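Plonel 枫木拼板砧板使用记录

买这块板之前用的是一块竹砧板，两年裂了三道缝。这次想换大一点的，既能切菜，也能揉面、摊开做手工。比较过 Umach 的同类款，最后选了 Plonel，到手价300元，没等到活动。

板子是长条枫木一条条胶拼的，颜色很浅。到货时有轻微木头味，放两天就散了。表面打磨得不错，手掌来回摸没有毛刺。说明书建议首次使用前上油，我用的是 Rumau 的矿物油，薄薄擦了两遍，隔一晚再用。
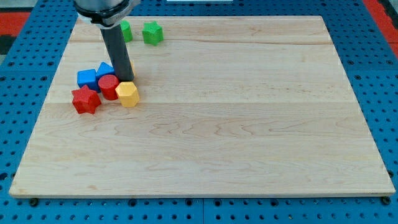

图：枫木拼板平放在蓝色洞洞台面上，木纹里有几道深色条纹

拼缝很浅，不细看不太明显。条与条之间纹理不一样，个别地方颜色偏深，介意色差的人下单前可以先问客服。边缘做了圆角，搬动时不硌手，这点比旧板好。

用到现在将近77天，基本每天都用。切肉切菜会留刀痕，深度正常，顺着木纹用细砂纸磨一下再补油就能淡掉。揉面不粘，撒一点干粉就够。没有翘，也没有开胶。

缺点有两个。一是重，一只手拿不稳，家里水槽小的话洗起来很别扭，我现在是湿布擦完立起来晾。二是没有导汁槽，切西瓜、番茄时汁水会流到台面上。

附送的防滑垫偏薄，建议另配。同系列还有小一号的，171元，一两个人做饭买那个就行。

总体给四星，扣的一星在重量和防滑垫上。

10月15日 星期日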